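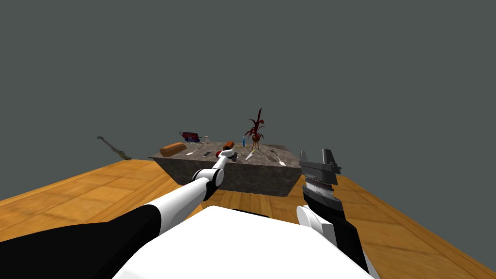
Grey speckled stone and wooden boards.

Stone Tables and Worktops: Frequently Asked Questions

The answers on this page apply to all orders placed with Stergiou through the Clermont and Dreltden showrooms. Terms for trade customers are set out in the trade agreement.

Ordering and samples

May I see the stone before I order?
Samples of every stone in the current range are kept at both showrooms. Up to three may be borrowed at one time, against a refundable deposit. Granite varies from one slab to the next, and a sample should be taken as a guide to colour and grain only. Customers who wish to choose their own slab should request a yard visit when they place the order.

How long does an order take?
Standard sizes are dispatched within 10 working days. Pieces cut to a customer's drawing take longer, and a date is given in writing once the drawing has been approved. No cutting is carried out before approval.

Can an order be changed or cancelled?
Standard sizes may be changed or cancelled at any time before dispatch. Cut pieces may be changed until the drawing is signed. After that point the full price is payable.

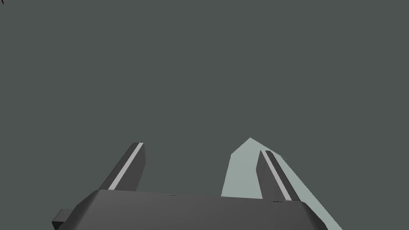 Charcoal grey on slate grey.

Delivery and floors

Will my floor bear the weight?
A large granite table weighs about 300 kg. Most solid ground floors will carry this, but suspended timber floors should be checked by a qualified person before delivery. Stergiou does not inspect floors and cannot accept liability for damage caused by overloading.

Does delivery include carrying the table indoors?
Delivery is to a ground-floor room with level access. Stairs, steep paths and doorways narrower than the packed piece must be declared when ordering. An additional charge may apply.

How should wooden boards be protected?
Felt pads are supplied with all table bases. Boards that have been newly oiled or varnished should be left to harden fully before a heavy piece is placed on them. 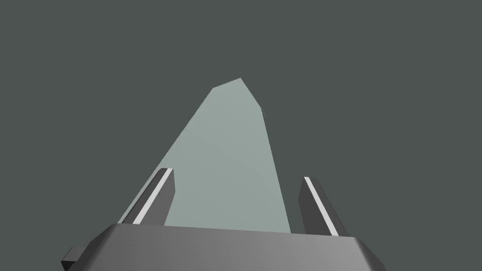
Care and sealing

How is the stone cleaned?
Use warm water, a soft cloth and a mild, neutral soap. Vinegar, bleach and scouring powders must not be used on any of our surfaces.

Is the stone sealed?
All granite is treated with Tranumine before it leaves the workshop. It should be treated again when drops of water no longer stand on the surface. A bottle may be bought at either showroom; please quote item 117.

Can a chipped edge be repaired?
Small chips can usually be filled on site. Please send a clear photograph and your order number to the repairs desk, which will reply with a quotation.
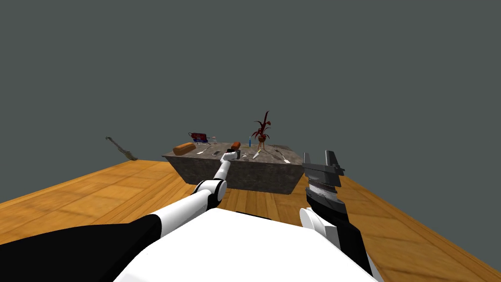
Guarantee and returns

What does the guarantee cover?
It covers faults in the stone and in workmanship. Stains, scratches and natural changes in colour are excluded. Full details are given in section 13 of the terms of sale.

How do I report damage on arrival?
Note the damage on the delivery slip and inform the showroom in writing within two working days. Please keep all packing until the claim has been settled.

Page last revised: Monday, August 19, 2019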